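Avaliação: braço de mesa Verkura, depois de algumas semanas de tarefas pequenas

Publicado em 30/12/2025 por Jocelyn Gill

Peço desculpa antecipada pelo meu português. Vivo cá há bastante tempo, mas aprendi a língua já adulta e às vezes escolho a palavra mais comprida quando existia uma curta. O Arlo Doucet leu o texto e corrigiu as preposições. As opiniões são só minhas.

Muita gente me pergunta se as máquinas já podem fazer as tarefas da casa. A pergunta é grande demais para mim, portanto comprei uma máquina pequena e dei-lhe tarefas pequenas. O Verkura é um braço de bancada vendido pela Skoltent, com uma pinça de dois dedos e uma câmara montada no pulso. Custou-me 2000 euros, já com a base de aperto e a fonte de alimentação. Não recebi nada da empresa, nem desconto.

Montagem

A montagem foi melhor do que eu esperava. A base prende-se à borda da mesa com dois parafusos de aperto manual, e o manual tem desenhos claros. A tradução portuguesa do manual é fraca (a pinça aparece como «garra», depois como «mordente», depois outra vez como «garra»), mas percebe-se. A calibração é aborrecida. É preciso mostrar à câmara um cartão com quadrados em várias posições, e se a luz da sala muda durante o processo, o programa pede para começar de novo. Fechei os estores e resultou à segunda tentativa.

O programa chama-se Kaltell e corre num computador normal. Ensina-se uma tarefa guiando o braço com a mão, repetindo o movimento várias vezes, e depois o programa tenta generalizar. Quando falha, pode-se corrigir no meio do movimento e ele guarda a correção. Esta parte está bem pensada e é a razão principal pela qual fiquei com o aparelho e não o devolvi.

O que faz bem

Copos de plástico, caixas de chá, pilhas, colheres de pau, frascos com tampa: pega, levanta e arruma. Devagar, mas arruma. Ensinei-lhe a passar os frascos de especiarias do tabuleiro para o suporte e deixei-o repetir a tarefa 303 vezes ao longo de vários dias, sempre com os mesmos frascos. Falhou 4 vezes. Para mim é um resultado excelente, e confesso que fiquei a olhar mais tempo do que devia.

O Arlo trabalha na Morin, uma oficina que embala peças pequenas para ferragens, e levou o braço emprestado para lá. Disse-me que para colocar dobradiças num tabuleiro com divisões serve perfeitamente, desde que alguém encha o alimentador. A velocidade é inferior à de uma pessoa com prática. Em compensação pode ficar a trabalhar à hora do almoço, e para uma oficina daquele tamanho isto já conta. Na opinião dele, o chão de fábrica está muito mais perto do que a cozinha, e eu concordo: numa oficina podem-se organizar as peças para agradar à máquina. Em casa ninguém vive assim.

O que faz mal

Panos, sacos e tudo o que muda de forma quando se lhe toca. Dobrar um pano da loiça demorou 66 segundos na melhor tentativa, e o resultado foi um pano amontoado com boa vontade. Com sacos de plástico transparentes a câmara fica confusa. A pinça fecha no ar, ao lado do saco, e o Kaltell escreve no ecrã que a tarefa foi concluída. Este aviso falso irritou-me mais do que a falha.

A força da pinça também é um problema. Tem três níveis, e eu precisava de um abaixo do mais baixo. Com um frasco de vidro não faz diferença. Com cartão fino faz muita, sobretudo quando o braço roda o pulso ao mesmo tempo que aperta.
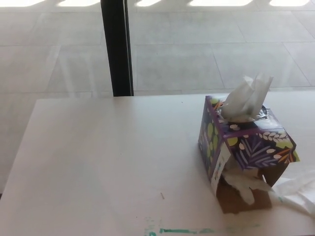
Os lenços de papel são, para mim, o melhor exame que se pode dar a uma máquina destas, e aconselho-o a quem estiver a pensar comprar uma. Uma pessoa tira um lenço sem olhar, com dois dedos, e segura a caixa com a outra mão se for preciso. Uma máquina tem de perceber onde acaba o papel e onde começa o plástico da abertura, e numa caixa já rasgada em baixo, com lenços a sair também por esse lado, tem ainda de decidir qual dos papéis é o certo. O lenço que espreita em cima é um alvo bastante generoso, todo em bico. Os de baixo caem amarrotados para o tampo, e papel branco sobre uma mesa branca é um contraste muito pobre para qualquer câmara. Acrescente-se que a caixa é leve, que o cartão amolgado cede de maneira diferente em cada lado, e que um padrão de folhas tão carregado sobre fundo roxo não ajuda um programa que procura arestas. Eu não confiaria esta tarefa ao Verkura sem ficar ao lado.

Perguntei à assistência da Skoltent se está prevista uma pinça mais macia. Responderam em dois dias, com educação, que haverá em January, perdão, em janeiro, uma atualização do Kaltell com controlo de força mais fino. Da pinça não falaram. Se a atualização mudar alguma coisa, acrescento uma nota no fim desta página.

Ruído, limpeza, consumo

O ruído é aceitável, parecido com o de uma impressora antiga. Na mesma divisão incomoda quem está ao telefone. As borrachas dos dedos apanham pó e gordura, e convém limpá-las com um pano húmido, senão os frascos escorregam. O cabo de alimentação é curto. Comprei uma extensão.

Vale a pena?

Para uma oficina com peças rígidas e um trabalho repetido, sim, e o Arlo já pediu orçamento para um segundo. Para casa, eu diria que não, a não ser que goste de ensinar máquinas ao serão, como é o meu caso. Continuo a dobrar os panos à mão. Os frascos de especiarias, esses, já não os arrumo.

Pontos a favor: montagem simples, correção de movimentos no Kaltell, regularidade com objetos rígidos.
Pontos contra: preço, força mínima da pinça, avisos de tarefa concluída quando não foi, cabo curto.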